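Why does my bimanual policy do worse after I gave it more home data?

Posted by Felista Lyimo
Friday, September 18, 2020

I'm trying to reproduce the co-training result from the Skeltbridge write-up, the one where you mix demos from a tidy lab with demos from lived-in homes and the policy is supposed to shrug off clutter. My setup is two arms, imitation learning from teleoperated demos, one camera up at head height plus the joint readings.

Lab set: 1000 demos. Home set: 356 demos, from 3 homes. Trained on the lab set alone, the policy is mediocre but sane. Trained on both, it is mediocre and has opinions. It will reach for the right object, pause over it as if reading the label, and then drift off toward whatever is shiny. 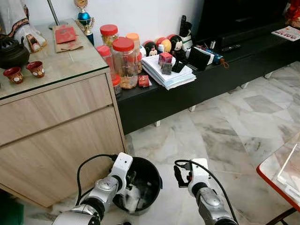

I've checked the obvious things. Camera calibration is fine, the action units match, and I'm sampling from the two sets in proportion to their size. Training loss goes down beautifully, which I have learned to find insulting. The write-up says only that the home data was "balanced" and moves on to a very nice bar chart. Balanced how?

Yoga Harahap

More data is always better. Just train longer.

Hui-mei Hung

Training longer is how I lost most of January, so I'd try a few other things first.

Sampling in proportion to size means most of every batch is lab. The home demos are then rare and strange, and the network treats them the way I treat terms and conditions. Set the mix by hand. I use half lab and half home in each batch, whatever the raw counts are. We had the same drifting on the Ekness arms, and it mostly stopped once I did this.

Second, look at your operators. If one person drove all the lab demos and somebody else drove the homes, you have two styles of reaching for one kind of object, and the policy will cheerfully average them into a third style that reaches for nothing. The pause you describe smells like that. Plot gripper speed against time for each set and put them side by side. If the home curves have a long flat bit before the grasp, that's a person thinking, and your robot has learned to look thoughtful. Trim the flat bits and retrain.

Third, test in a home you held out completely. With three homes that hurts, I know. Do it anyway, and rotate which one sits out – a single average over all three will hide the bad one.

Hafiz Saragih

Agree with Hui-mei on the mix. One addition: random crops and color jitter on the head camera helped our Purba runs more than any extra collecting did. Go easy on the crops, though. Mine were so aggressive at first that the target was missing from up to 3000 training images, and the policy became very confident about objects it couldn't see.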